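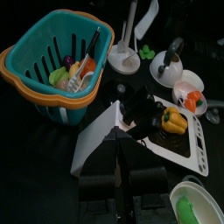 Toy kitchen task: gripper above the oven, yellow bell pepper on the upper edge of its window.

Planner for Laboratory Equipment (m/f/d), part time, 20 hours per week

Dolell, Trostwood site
Group: Manipulation and Household Tasks
Reports to: Arne Böttcher, head of laboratory operations
Applications until: February 10, 2019

About the position

Dolell is a research company which develops control software for robot arms. In Trostwood we work on household tasks: taking a thing out of a basket, putting it in a pot, opening a small door, putting it back. Most of this is done with toy kitchens, because the pieces are light and we can buy them again when they break.

Until now the equipment was bought by the engineers themselves. Each person ordered what he or she needed, and the invoices were collected in a folder. This was fine when we had one arm and one table. In the meantime the laboratory has moved to the Wendt building, where we have 670 square meters, and we are planning more stations there. We cannot continue with the folder. We are therefore looking for a person who will take over the planning and purchasing of equipment, from the robot arm down to the plastic carrot.

You do not need to program a robot. You need to understand what a robot station consists of, ask the engineers the right questions, and bring the answers into a plan which our finance department can read.

What you will do

Make an equipment plan for each station. A station at our site means the arm, the gripper, the cameras, the computer, the table, the lighting, the safety parts and the objects for the task. At the moment every station has its own list, and the lists do not use the same names for the same part. Your first work will be to bring them together.

Prepare the yearly equipment budget. The draft must be ready in September, when the heads of the groups meet to decide on the following year. You will speak with each group beforehand, write down what they wish for, and separate it from what is already promised to a project.

Request and compare offers. For every purchase above 3000 euros we need three written offers. Below this limit you can decide together with the engineer who needs the part. Please note that the cheapest offer is not always taken. Delivery time counts, and also if the supplier answers the telephone when a gripper finger is broken.

Keep the stock of spare parts. Fingertips, cables, camera mounts and screws are used up faster than one expects. We would like to have a minimum quantity for each of them, and a shelf where they can be found.

Keep the stock of task objects. We have 800 objects on our list: toy vegetables, pots, bowls, forks, spoons, baskets, and the larger pieces such as the ovens and kettles. An object which is replaced by a similar one in a different color or size can change the results of a test. For this reason the replacement must be the same article when it is possible, and if it is not possible, the change must be written down with the date and the station. Some articles disappear from the shops after one season. Part of your work is to notice this in time and to buy enough before it happens.

Take care of loans and service contracts. Two of our arms are leased, and the contracts have different end dates and different rules on wear. Somebody must know these dates without searching for them.

Work on the Greltano project. Greltano is our plan for a second room in the Wendt building, in which several stations of the same kind will stand next to each other. The room exists, the budget is approved in principle, and the order of the purchases is still open. Should we buy all arms at once and get a better price, or should we buy the first ones, learn from them, and accept that the next ones are perhaps a newer model? There are good arguments on both sides - the engineers do not agree among themselves - and we expect from you a calculation for each of the two ways, with storage, power supply and installation included.

What we expect

You have experience in purchasing, technical administration or laboratory management. It does not matter if this was in robotics. A person who has bought instruments for a chemistry laboratory or machines for a workshop will find most of the work familiar.

You are good with spreadsheets and you write formulas that another person can follow.

You can read a data sheet. You know, or can learn quickly, what payload, reach and supply voltage mean, and you notice when a camera is offered without the cable that it needs.

You write clear English. German is useful for the contact with local suppliers, but we can help with this in the first months.

You are willing to go to the stations and look. Many questions about equipment cannot be answered from the desk. How much space is left between the arm and the edge of the table, or which cable is always in the way, is better seen on site.

Not required, but welcome: experience with customs papers, knowledge of safety rules for machines, or some practice in CAD to check if a delivered part will fit.

What we offer

A part-time contract of 20 hours per week, at first for two years. It can be extended if the Greltano project continues as planned. The hours can be distributed freely over the week, with the exception of the planning meeting in the morning, which takes place once a week and lasts one hour.

A desk in a quiet room with a window, on the same floor as the laboratory. Working from home is possible for a part of the time. On days with larger deliveries you should be in the house.

A budget of your own for training. A previous colleague used it for a course on contract law, and we would support this again.

A small and friendly group. The engineers know that they have bought things in a disorderly way and they are looking forward to having help. You will still have to remind them sometimes to hand in the delivery notes.

The salary depends on your experience and will be discussed in the first interview. Travel costs for the interview are paid by us, second class train or the equivalent.

The first six months

In the first month you will get to know the stations and the people. You will receive the existing lists, the folder with the invoices and access to the ordering system.

In the second and third month we would like you to make one common list with one name for each part, and to propose minimum quantities for the spare parts. You will also do the first small orders by yourself.

From the fourth month on the work for Greltano begins. By the end of the sixth month there should be a first version of the purchasing plan. It may have gaps, as long as the gaps are marked.

How to apply

Please send us the following documents in one PDF file:

- a letter of one page, in which you tell us why the position is interesting for you
- your curriculum vitae
- certificates or references, if you have them
- a short description of one purchase that you have planned: what was needed, which offers you received, what you decided and what you would do differently today

The last point is important for us and we read it first. It can be a small purchase. Please leave out the names of suppliers and the exact prices if they are confidential.

A photograph is not necessary. We also ask you not to send originals, as we cannot return them.

Interviews take place in Trostwood. The interview has two parts. First you will talk with Arne Böttcher and one person from finance. After this you will visit a station with one of the engineers and receive a short practical task: you get a parts list with some mistakes in it, and you compare it with what is standing on and around the table. There is enough time for this, and you may ask as many questions as you want. If you cannot come to Trostwood, we will try to find another solution for the first part, but the visit to the station should be done in person before a contract is signed.

We welcome applications from all persons, independent of age, gender, origin or disability. The laboratory and the offices can be reached without steps. If you need something particular for the interview, please write it in your letter.

Questions about the position are answered by Arne Böttcher, laboratory operations, Dolell, Wendt building, Trostwood. He prefers written questions and will normally reply within two working days. Please put the words "equipment planner" in the subject line, also when you send the application itself.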